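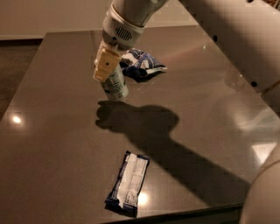 Quatre semaines que je fais tourner la pince Semaan, et je commence à avoir un avis ! Je l'ai prise pour remplacer ma vieille Gimis, celle dont les doigts glissaient dès qu'on lui donnait autre chose qu'un cube en mousse.

Côté canettes, rien à redire. Elle ferme doucement, elle tient droit (enfin, presque droit, ça penche parfois d'un poil) et j'ai soulevé 500 grammes sans que ça bronche. Sur 118 prises de canettes, j'en ai raté 4, toutes quand l'objet était trop près du bord de la table.

Les emballages, c'est une autre histoire... Un sachet froissé, ça passe, il y a toujours un pli à attraper. Un emballage de barre chocolatée posé bien à plat, par contre, quelle galère ! Les doigts sont trop épais, ils poussent le truc au lieu de le pincer. Silvan Sutter m'a conseillé les embouts fins de chez Irkberg, je les ai commandés, à suivre.

Autre bémol : les plateaux brillants. Avec les reflets du plafonnier et l'ombre du bras en travers, ma caméra de tête hésite beaucoup. J'ai fini par baisser la lumière et ça va mieux.

Le contrôleur Helell la reconnaît tout de suite, branchement en deux minutes. Bref, je la garde, et la Gimis est à vendre si ça tente quelqu'un.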